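Harska rules

The Harska rules are a set of good-practice rules for testing household robots in simulated kitchens before they are tried in real ones. They cover how a test room is laid out, how objects are placed in it, how runs are scored and how results are reported. The rules take their name from the town of Harska, where the first draft was written at a workshop in September. They are voluntary and carry no legal force.

Background

Before the rules, each developer built its own test kitchens and chose its own measure of success. Two firms, Clindier and Grakis, published scores for the same task, clearing a counter, that could not be compared. Clindier counted a run as passed when the last object was put away. Grakis also required that nothing else had been moved. Marlina Khoo and Zulkifli Chin wrote a short paper on the mismatch, and the workshop grew out of it.

Layout and placement

A test kitchen must have at least one work surface that can be approached from more than one side. Fixed furniture stays in the same position for all runs in a series, while loose objects are placed afresh each time from a recorded seed number. Objects that have no part in the task, called bystanders in the text, must be present in every run. At least one bystander must be taller than the objects the robot is asked to handle. Objects may rest on the floor, provided the starting file lists them.

Wall, floor and counter finishes may be varied between series but not within one.

Scoring

A full series has 300 runs. A short series of 125 is allowed for early work and must be labeled as such. Each run is scored on two points:

Task result: whether the named object ended in the named place.
Disturbance: whether any bystander was tipped, dropped or pushed out of its starting area.

A run that meets the first point but fails the second is recorded as a partial pass. Runs stopped by a software fault are reported separately and may not be replaced without a note in the log.

Starting state

A still view of the room must be saved before each run and kept with the scores. Kitchen islands are a common choice of work surface, with utensils laid on either side of a tall bystander such as a vase.
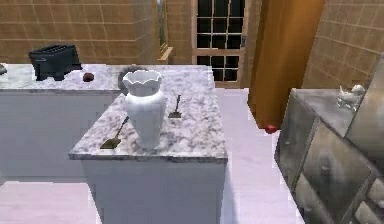 Panagiotis Begović has objected that the rule on bystanders is too loose, and that a vase in the middle of a counter tests something quite different from a vase at its edge. He has asked for the distance to the nearest edge to be written into the starting file. The current text leaves this to the tester.

Use

The Akyol test library contains 311 starting files that follow the rules. Version 2 of the rules added the partial pass and the limit on replaced runs.

See also

Robot safety
Simulation testing
Household robot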